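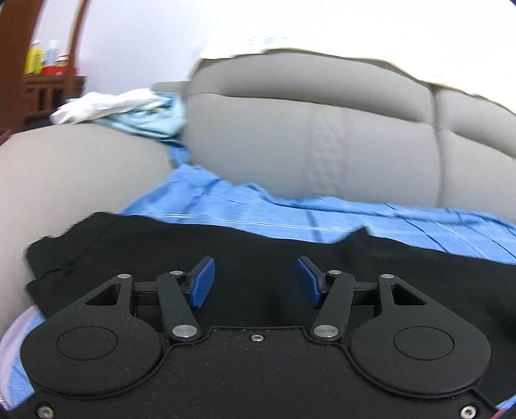

Westiven: what I learned making a small action game for my final project

So I'll admit up front that I picked this project because I wanted an excuse to play games for a semester. My advisor, Vilho Valtonen, saw through that in maybe a minute, and he let me do it anyway as long as I kept a build log and showed the thing to real players. Fair deal!

Westiven is a top-down action game where you're a lamp keeper working your way down through a flooded town called Beltthorpe. You have one weapon (a hooked pole), a dodge, and a lantern that burns down as you swing. When the light runs out you can still fight, but you can't see enemy wind-ups anymore. That was the whole idea I wrote in my proposal, and it's pretty much the only part that survived.

What I planned

My proposal promised 8 areas, a crafting system, a boss in every area and a branching ending. I know. Seung-woo Kwon, who shared the lab bench with me and was making a puzzle game, read it and asked which half I was planning to cut. I got kind of annoyed, then cut more than half. The final build has three areas and one boss, the Honoren, a big slow diver who drags an anchor around behind him.

Combat

I spent way too long here and I'd do it again. My first version had enemies that hit the instant they got close, and it felt awful. I kept dying in my own game and blaming the keyboard. The fix was giving every attack a wind-up, and then I had to work out how long it should be. I started at 700 milliseconds for the basic enemy, which is really easy to read but makes them look like they're moving through glue. I ended up shortening it for the small enemies and leaving it alone for the Honoren, where slow looks scary.

The dodge was the other headache. For a while you could dodge out of anything, including your own swing, so the best way to play was to mash both buttons and never think. Now you're locked in until the pole comes back. People grumbled about that in the first test and mostly stopped once they reached the second area.

The lantern

I love the lantern and it caused almost every bug I have. The light radius was redrawn every frame from scratch, and with a full room the game crawled. Vilho suggested I only recalculate when the player moved more than a tile's width, and blend in between. It took me a weekend to get the blending to stop flickering (it still does in one hallway, please don't go looking for it).

Testing

I logged 174 play sessions, counting repeat players, and 62 of those reached the boss. I'd hoped for more. Most of the quits came in the same spot, a room in the second area with two archers on a ledge, so I moved one archer down and put a lantern refill by the door. I only had time for a few sessions after that change, so I can't say much about how well it helped.

What I'd change

The sound is thin. I recorded most of the water noises in my bathtub and they all sound like a bathtub. The save system only remembers the last area, and the merchant, Coutinho, still has dialogue about crafting materials that aren't in the game. I left him in because players liked him.

The build from February, my log and the session sheets are in the project folder. Keyboard works best for now, and the pause menu still needs the mouse.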